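The Observation Record

The form had 14 fields, and the lead teacher of the Trametholm early learning center filled in 13 of them every afternoon between nap and pickup. The last field was headed Intentional Teaching Response. She left it blank because the box held 100 characters and she had never had a response that fit.

The forms went to Renetti, which had the contract for child assessment in the district. Renetti scored each record on a scale that ran to 600 and returned a number by evening. A child at the midpoint was listed as Progressing. A child below the midpoint was listed as Emerging, and a plan was generated. The plans were four pages long and used the word scaffold as a verb.

In December the center's file stood at 1385 records. The district office wrote to say that all of them were incomplete in the same place.

She read the letter standing at the low sink, where the counter came to the middle of her thigh. Then she pulled the record for that morning. Setting: block area. Group size: three. Domain: mathematics, subdomain: measurement. Adult-guided or child-guided: child-guided. Evidence: child stacked long blocks until the tower reached her chin, removed one, said the tower was now "the same as my neck," and repeated this with a second child, who was shorter. Duration: 11 minutes.

She had been sitting on the rug for all 11 of them. She had moved once, to get her foot out of the way.

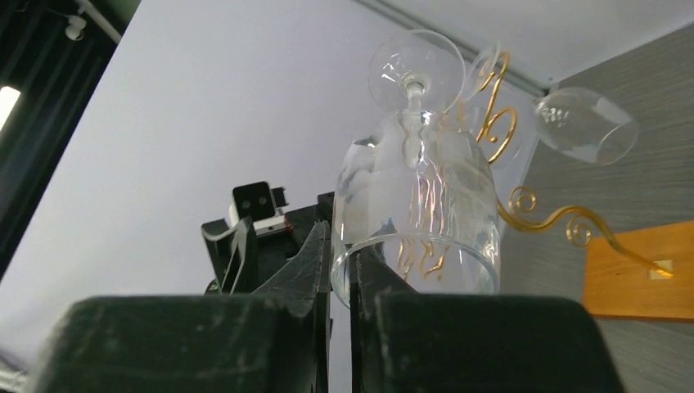

The reviewer at Renetti took the call on the second ring and said that an empty field was read by the system as an absence of teaching, that the absence lowered the classroom score and not the child's, and that most sites simply entered Asked open-ended question and moved on.

She said she had not asked a question.

There was a pause with typing in it. The reviewer wanted to know what she had done, then.

She said she had put the long blocks on the bottom shelf the week before, and taken the short ones away, and had told the assistant not to start cleanup until the tower was finished. On the rug she had done nothing. The reviewer asked whether nothing could be expressed as a strategy. There was a code list, adapted from the Katiyar framework, and she could choose from that. Code 7 was Wait Time. It was defined as a pause of three to five seconds.

"It was 11 minutes," she said.

The reviewer said the field did not accept a duration.

After the call she opened the record again. The cursor stood in the box. In the next room the assistant was folding cot sheets, and one child who had not slept was explaining to her, in a level voice, that a neck could be used on other people if they held still.

She typed: Moved the shelf. Moved my foot. Waited. The counter under the box went down to 62. She looked at the number for a time, then saved the record and opened the one before it, which was sand and water, two children, a funnel, 19 minutes — and tried to remember where she had been standing.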